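Notes for my talk, club evening, February

Start slowly. Thank Romana Jelínek for the invitation.

Topic: should our town show the big handball final on a public screen? Last year Gevcombe did it, and 51 clubs signed a letter against the cost. I was one of the signers, so I must say this openly.

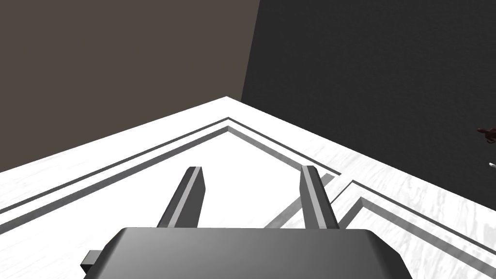 Second point – the money. The screen needs power for ten hours, and the square must be closed to buses. Miloslav Vondráček from the Kubíček sports hall offers his place instead. It has a roof, heating and four entrances.

Pause. Let people speak. Adanech Kahsay will want to answer about the youth teams.

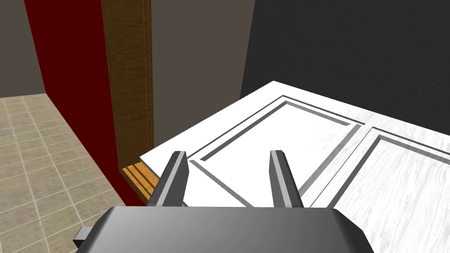

Who pays if we use the hall?
The clubs share the rent, and children under 13 come in free.

Then read the short part from Sudheer's letter – only the first page. Ask for a show of hands before the coffee.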